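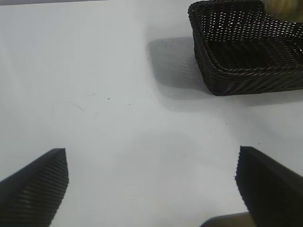

Diapo 3. Laisser dix secondes de silence, ils lisent.

Rappeler la règle maison chez Fotimell : on nettoie la table AVANT chaque série. Celle du panier a quand même ses miettes et ses rayures. La règle a été signée par 36 personnes, ce qui donne une idée du pouvoir d'une signature.

Ensuite, les trois points du guide Palladine (ne pas les lire, ils savent lire) :
- pince ouverte au départ, toujours, même quand on est pressé ;
- éclairage noté dans la fiche, ombres comprises. Un panier tressé projette une ombre à trous, et « lumière normale » ne veut rien dire ;
- tout objet qui dépasse du champ est signalé.

Anecdote Estley, si la salle dort encore : 1 371 essais, 200 fiches remplies, dont 15 lisibles. Attendre les rires. S'il n'y en a pas, enchaîner vite.

Citer Jeptoo Rotich pour la grille de contrôle, elle est au deuxième rang.

Question probable : « Et qui vérifie ? » Répondre : vous, dès mardi. Boire un peu d'eau. Diapo 4.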